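Demonstration gathering (robotics)

Last updated: April

Demonstration gathering is the stage of robot learning in which examples of a task are recorded for later use in training a control policy. Each example, usually called an episode, pairs camera images with the positions of the arm joints and the opening of the gripper at every time step. The term covers both episodes driven by a human operator and those replayed from a script.

Methods

In teleoperation, an operator moves a leader device and the robot arm copies the motion. In kinesthetic teaching, the arm is pushed through the task by hand. Teleoperation is the more common choice for work with two arms, where one arm must hold or pass an item while the other closes on it. Such handovers are recorded as a single episode with both joint streams kept on one clock.

Cameras are mounted at the wrist, above the table, or both. A wrist camera keeps the gripper fingers in view at close range but loses sight of the wider workspace whenever the arm turns.

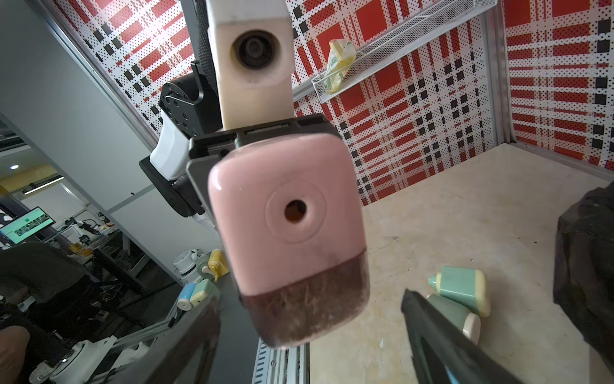 Objects are drawn from everyday stock such as desk supplies, bottles and small containers. Most protocols change the starting positions between episodes and leave unrelated items on the table, so that the policy does not come to depend on a fixed layout. Wall patterns and lighting may be varied for the same purpose.

Size and quality

The Ninalano protocol sets a minimum of 400 episodes per task and a limit of 90 seconds per episode. The Nurnska set holds 1,000 episodes divided over 6 tasks, with failed grasps kept and labeled. The Grulevberg set discards them. Results on the value of failed grasps are mixed and depend on the training method.

Common faults include dropped camera frames, clock drift between arms, and long pauses at the start of an episode. Pauses are normally trimmed before training. The Kwiatkowski filter, used with several two-arm sets, removes any segment in which neither arm moves and both grippers hold their state.

See also: Imitation learning; Teleoperation; Bimanual manipulation

This site uses cookies to remember your settings. Accept | Manage choices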